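The Bell at Gorkska

The parish of Gorkska has one bell, and for most of the past century it was rung by hand before each Sunday service and again at funerals. The rope wore through last September. Since then the congregation has had to decide what a bell is for.

A new rope was the cheap answer. The other was an electric striker from Ultel, a firm in Caltport that has fitted them to churches along the coast. It can be set to ring at any hour, and a small parish without a regular ringer would never miss a service.

Those who wanted the striker said the call to prayer matters more than the arm that makes it. A psalm is no less a psalm when it is read from a printed page. Older members answered that ringing had always been counted as an act of worship. The ringer said a short prayer before taking the rope, and at a funeral he gave one stroke for each year of the life. Some had learned to ring from their parents.

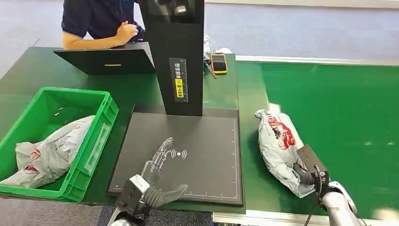 What the tradition says

There is little in church law to settle it. The oldest guide the parish owns, a service book printed in the town of Pant, is 227 years old. It says the bell should be blessed before use and rung "with attention". It does not say by whom.

The priest took that phrase as his text for 2 sermons. Attention, he argued, can be given by a person who presses a switch, and it can be missing in one who pulls a rope. He asked only that someone be present and praying whenever the bell sounded.

The parish has settled on both. The striker will ring on weekdays for morning prayer, with a member of the congregation in the church. Sundays and funerals will be rung by rope. The work goes ahead on 1st June, and 30 people have put their names down to learn.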